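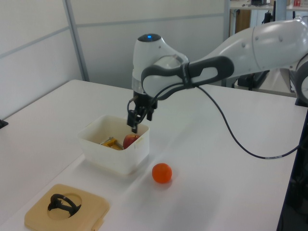
有人读完初稿以后在页边写了很长一段话,大意是既然工作台搭在共用工坊里,桌子隔三差五要被挪动,那么每次开工前重新标定一遍不就行了,何必在台面和走线上花这么多篇幅。这条意见我们想了很久,也很感激,本节就算是一个迟到的、啰嗦一点的答复。

4.2 台面、走线与抓取高度

Skarnach工坊是大家合用的地方,白天有人焊东西,晚上有人刨木头,我们能长期占住的只有隔断前面的一小块。搭建之初我们也以为标定是唯一要紧的事,于是老老实实写了一套标定流程,挂在控制程序Paneo里,每次上电都跑一遍。跑了一阵子才慢慢明白,标定能告诉程序桌子在什么地方,却管不了桌子和桌子之间的那道缝。两张白色桌子并在一起,桌面高低并不一致,接缝处有一个小台阶,手指摸得出来,眼睛从正面看却很容易忽略。末端以很低的高度横移时,如果轨迹恰好跨过接缝,原先留好的间隙就会被这个台阶吃掉一部分。

我们试过把桌脚垫平。垫片是从工坊的废料箱里翻出来的,厚薄不一,当天调得很好,隔几天再量,又偏了。地面本身不平,旁边的人推车经过时桌子也会跟着挪一点点,这在自家车库或者合用工坊里恐怕都免不了。后来索性接受这道台阶,在Paneo中把台面分成2个区域,各存一个高度,末端要跨区时先抬升,再平移,再下降。动作因此慢了一些,看起来也有些笨拙,不过刮碰桌面的报警从此少得多,我们几个人都觉得这笔账划算。

走线的事情更琐碎,却占去了我们最多的晚上。夹爪的线缆从腕部引出,留了较长的余量,垂到台面上再向右侧拖走。余量留得太短,腕部转到较大角度时线会绷紧,把力传感的读数带偏;留得太长,线圈又会躺到物体旁边去,有一回程序把它的影子当成了待抓取的东西,认认真真地去夹了好几次。我们先后试过扎带、弹簧拉索和一段从旧台灯上拆下来的软管,最后还是让它自然下垂,只在桌子右侧给它留出一条通道,并规定任何物体都不摆进这条通道。规矩写在纸上贴在墙边,新来的伙伴第一天就要读,读完还要自己拖着线把末端转上一圈,亲手感觉一下线在什么位置开始吃力。

任务物品的选择也值得多说几句。我们把这套练习叫作Lã,最初只有方方正正的积木,抓起来太顺利,反倒看不出工作台的毛病。换上圆球以后,问题一下子全冒出来了。球会滚,两指夹爪闭合时稍微偏一点,球就从一侧溜走;台面若有倾斜,球自己会慢慢挪到别处,刚算好的位置转眼作废。可也正因为这样,它成了我们检查台面最勤快的帮手,每天开工先放一个球在桌上,看它肯不肯安安稳稳地待着,比气泡水平仪还让人放心。收纳盒里的苹果形状接近球,抓取时却要多考虑盒沿,手指需要伸到盒沿以下,又不能压到旁边的物件。盒壁是半透明的,灯光下盒内偏暗,分割程序在这里的表现一直不如在空旷台面上稳定,这一点我们留到4.4节再谈。

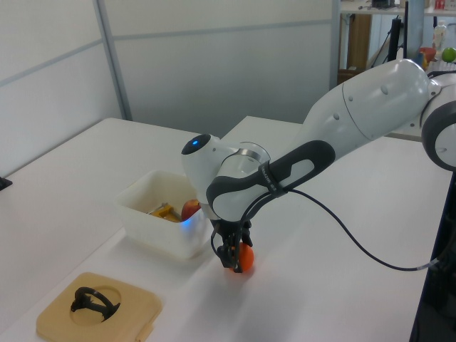 图2 两指夹爪在桌面上方夹住橙色小球,左侧为半透明收纳盒,左前方为带圆形凹孔的米色方板。

抓取高度的设定,我们走过一段弯路。开始时希望夹爪尽可能贴近桌面,理由很朴素,手指越低,包住球的部分就越多。可是手指一旦低过球心太多,闭合时会把球往上挤,球在指间跳一下,有时就跳没了。后来我们把目标高度改为让指尖的中段对准球心,并在闭合指令发出之后等待200毫秒,待读数平稳再抬升。等待时间若设得更短,偶尔会在尚未夹稳时就起动;设得更长也没有坏处,只是旁边等着用桌子的人会忍不住叹气。

整理日志时,我们一共保留了488次抓取的完整记录,时间跨度从十月开始,中间换过桌面贴膜,也换过软件版本。任务调度由我们自己写的小程序Closudar负责,它会在每次抓取前后各存一份关节角和夹爪开度,并让操作者随手填一句备注。备注写得五花八门,有的只有一个“好”字,有的写了半页,从隔壁电锯的噪声一直写到当晚吃了什么。起初我们嫌它乱,想改成下拉选单,后来分析失败原因时却发现,最有用的线索多半藏在那些闲话里。譬如有6条备注都提到“刚有人借走了夹子”,对照关节数据一看,那几次台面的位置果然有微小的偏移,桌边的夹具被取下之后没有及时装回。于是开工检查单里多了一项,先看夹具,再放球,最后才上电。

回到页边那条意见。每次重新标定当然是对的,我们至今仍然这样做,也建议打算在家里动手的读者这样做。只是标定给出的是那一刻的位置,随后整晚的推挤、拖拽和借用,它都无从知晓。我们的办法谈不上漂亮,无非是分区存高度、给线缆让路、拿一个球当哨兵,再把备注栏留得宽一些。材料花费很少,一个周末也能改完,对空间有限又要与人合用的工作台来说,大概是容易照做的。至于桌子能不能干脆固定在地上,我们问过工坊,答复是地面不许打孔,所以地脚螺栓的方案没有试验数据可以提供。

米色方板上圆形凹孔的放置练习使用同一套高度参数,其对位方法见4.3节。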